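Subject: Re: cuticle oil vs cream, and the 50 ml bottles
Date: 11th October

Quick one, typing this between clients so excuse the state of it.

> Has anybody here switched from cream to oil for home use? I've been on the
> Kinarik cream for ages and my cuticles still split at the sides every
> autumn, thumbs worst. Also is it worth buying the 50 ml bottle of the
> Urnwood oil or does it go off before you get to the bottom? I only do my
> own nails and my sister's. And does anyone push cuticles back dry? I was
> told never to, then watched a video where they did exactly that.

Taking these in the order you asked.

Oil or cream. Both, if you can be bothered. Oil first, rub it in, leave it a few minutes, then cream over the top. The oil on its own is fine but it wears off onto everything you touch, and the cream on its own mostly sits there. If you only want to buy one thing get the oil. Bedtime is when it does the most good -- you're not washing your hands every half hour.

Splits at the sides are usually from picking or from hot water, in my experience anyway. Gloves for the washing up. Yes I know. I went without for years and my thumbs looked like yours sound. Don't pull the loose bits, snip them with proper nippers, close to the skin but not into it. If one goes red and sore leave it alone, no polish near it, and get the chemist to have a look if its not settled in a couple of days.

The 50 ml question. For two people that's a lot of oil. Urnwood's is mostly sweet almond as far as I know and mine started to smell a bit like old nuts before I'd finished it. Keep it out of the bathroom, lid on tight. Small bottle makes more sense for you, or go halves with your sister and decant it. The rollerball ones are handy for a bag but they clog.

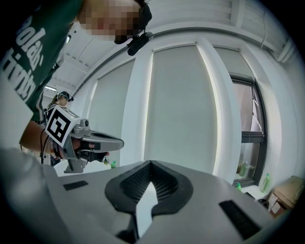
Dark green t-shirt with big white lettering.

Pushing back dry: no. Well, I don't. Warm water first, or straight out of the bath, then a wooden stick with a bit of cotton wool round the end. Little circles, hardly any pressure. The metal pushers are fine in practised hands but it's very easy to dig into the nail plate and then you've got a ridge growing out for months. The people you see doing it dry on videos are mostly prepping for gel with an e-file, different job altogether and not one for the kitchen table.

Somebody asked last month about the Skullow glass files and I never replied, sorry. Bought the fine one. Very good on natural nails, useless for taking down any real length, you'll be there all night. Rinse it under the tap, dry it, done. File in one direction if your nails peel. I'm not as strict about that as some on here but on thin nails it does seem to help.

Also the Issahaku base coat, the one for ridges -- I've gone off it. Takes forever to dry and drags the colour if you're impatient, and I am. Two thin coats of an ordinary base gets me the same finish. If anyone wants the rest of mine it's three quarters full, you pay the postage.

The list archive is at 3,925 messages now and the search is still hopeless, so if you're after the old thread about peeling look for "onion" in the subject line, not "peeling". Message 228 has the good advice, skip the argument after it.

One more thing, buffers. The 115 side of the block I was sent is far too rough for a natural nail, dont use it on the top at all. Free edge only, and gently.

Right, next one's here. Will write up the hand soak tonight if I remember, someone chase me if not.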